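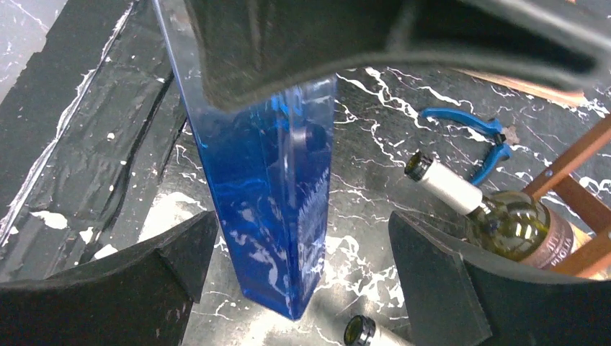 Loredana Mazza was still wiping down her kitchen counter when I got to the house in Gonevdale, and she wouldn't hear of starting until I had eaten something. So we began with toast and her own plum jam, and it was a good half hour before either of us remembered that I had come to ask her about bottles.

She has been collecting colored glass since the summer she turned nineteen, when an aunt in Nornarley sent her home with a box of old medicine bottles wrapped in newspaper. "I didn't want them," she told me, laughing. "I had one suitcase and no place to live! But you can't say no to my aunt, so I carried that box on 2 trains and a bus, and by the time I unpacked it I suppose I'd gotten attached."

The collection now stands at just over 700 pieces, most of them on shelves her neighbor Hugo Toledo built along the back hallway, where the morning sun comes in. She will pay up to $100 for something she loves, though she admits that hasn't happened often. Mostly she goes to yard sales, and she goes early — she likes to be parked by 7 with a thermos and a flashlight.

I asked how she tells old glass from new, and she got up to wash her hands before answering, as if the question deserved it. "You feel the lip first," she said. "Then you look for the seam on the side and see how far up it goes. Bubbles are nice, but people make too much of bubbles. I've been fooled by bubbles."

Her friend Marcelino Pastor, who runs the Wednesday market over in Tretine, keeps a crate for her under his table, and she has never once gone home without buying from it. Some of what she buys she gives away again, usually to children, and usually with a flower in it.

Before I left she asked what color I liked. I said green, and she went off down the hallway to look for a small one.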